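3. Montagem do tampo de vidro (mesa Jadov redonda)

Antes de começar: ler a secção 2 até ao fim. Base já montada e nivelada. Se a base abana, não avançar.

Precisa de: tampo, 4 ventosas de silicone (saco B), chave sextavada Parnard, pano macio, fita de papel. Duas pessoas para o levantamento.

ATENÇÃO: vidro temperado. Não pousar de canto no chão, nem por um segundo. Cartão ou manta por baixo, sempre.

1. Retirar a película dos dois lados do tampo. Puxar devagar, a partir da borda.
2. Passar os dedos (com luvas) pelo rebordo. Lascas ou riscos fundos = não montar, contactar a loja.
3. Limpar os apoios da base com álcool. Deixar secar.
4. Colar as ventosas nos apoios, lado liso para cima. Carregar 32 segundos em cada uma.
5. Levantar o tampo a dois e pousar na horizontal. Não arrastar.
6. Centrar. Medir da borda do vidro ao pé, nos quatro lados: 346 mm. Diferença máxima 2 mm.
7. Apertar os parafusos de nivelamento, meia volta de cada vez, em cruz. Nada de aparafusadora.

Nota: se a medida não bate certo, levantar e voltar a pousar. Empurrar o vidro descola as ventosas e depois é preciso limpar tudo outra vez.

3.1 Limpeza e uso diario

Pano de algodão ou microfibra, água morna, uma gota de detergente neutro. Secar logo, senão fica marca de calcário.
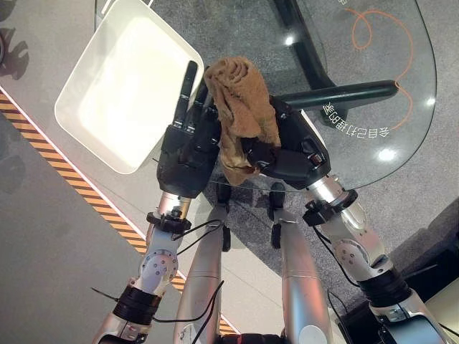
Limpa-vidros com amoníaco só na face de cima, nunca junto aos apoios. O amoníaco ataca a cola das ventosas. Nada de esfregão verde, nada de pós, nada de lâminas. Para restos de cola de etiquetas, kit Dudden ou um pouco de óleo alimentar, deixar atuar e limpar.

Tachos quentes: base de cortiça ou feltro. Choque térmico parte vidro temperado, mesmo o bom.

CUIDADO: não sentar nem subir para o tampo. Não usar como apoio para trocar lâmpadas.

3.2 Manutenção

Reapertar os parafusos 2 semanas depois da montagem, depois uma vez por ano. Ventosas amareladas ou duras: substituir as quatro de uma vez, nunca uma só. Peças à venda nos balcões Vanhove, pedir o saco B da Jadov redonda (o da retangular nao serve, é mais alto).

Guardar a chave e este folheto. Segue para a secção 4, rodízios opcionais.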